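Search this site Search Enter keywords

Does a shirt need a method?

Primo Santoro charges £42 for a morning of learning to fold clothes. I had assumed most of us could do that by the age of ten, and I told him so.

"Everybody says that," he replied. "Then they open a drawer and can't find a thing."

His course is called Grasden, after the street where he grew up. The claim is that any shirt can be folded in 30 seconds on any surface you own, including a soft one. I have my doubts about soft ones. Sleeves drag on upholstery, and a top in two colours, red in the body and white in the arms, seemed a fair test of the idea.
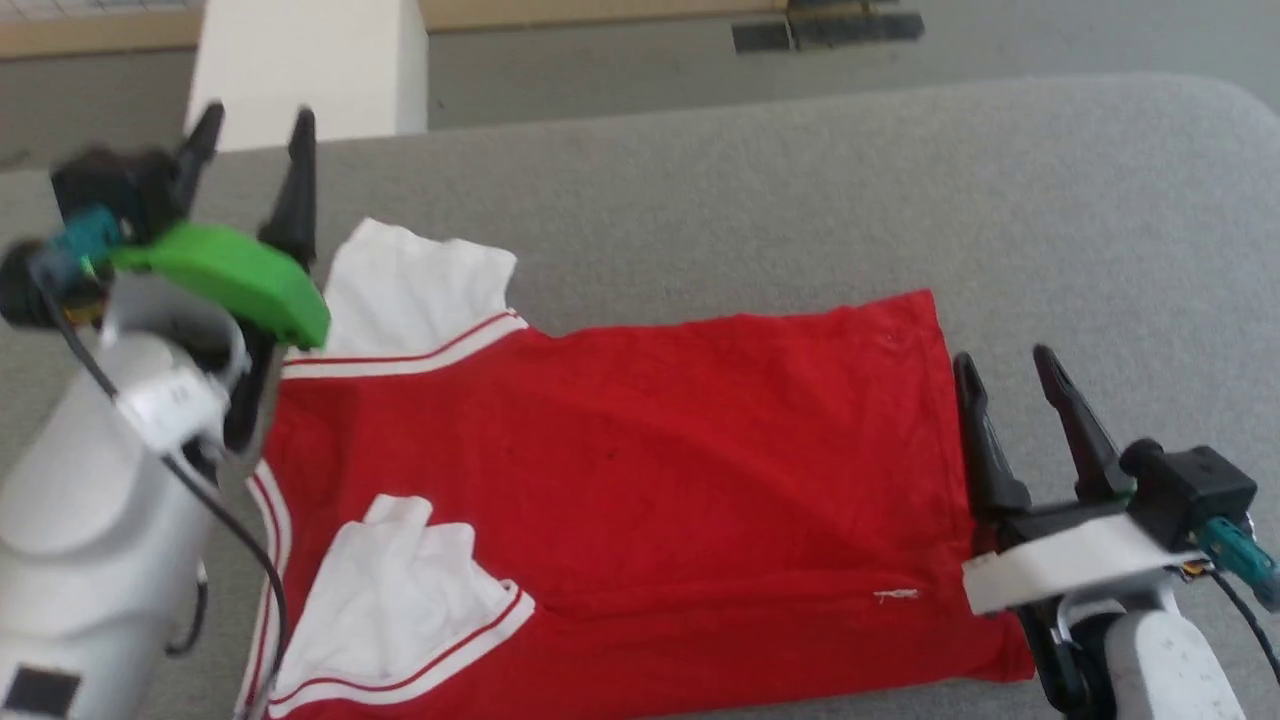
Sleeves first, or last?

Santoro insists on sleeves first. "You deal with the arms before you touch the hem," he said. "Leave them in a heap and you're folding round a lump." I asked what was wrong with folding the whole thing in half and putting it away. He thought for a while. "Nothing, if you only own one shirt."

He says he has taught 200 people. When I asked how many still fold his way by October, he admitted he had never checked. I'd want to know that before handing over my money.

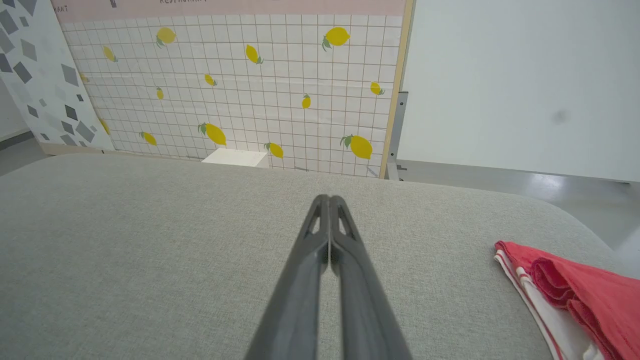 My other quarrel is with where all this is meant to happen. The Brinadum leaflet, which Santoro wrote for people in small flats, recommends a hard table at waist height, and yet he defends woven grey fabric as a perfectly good place to work. The lemon-print board behind it is cheerful enough, with its green leaves and tile pattern, but it won't keep a collar flat. "The cloth grips the shirt," he said. "On a table it slides about." I tried both at home, and my table won – though he'd say I was pulling too hard.

Would he refund someone whose drawers were a mess again after a month? "I'd ask them to show me the drawer," he said. I took that as a no.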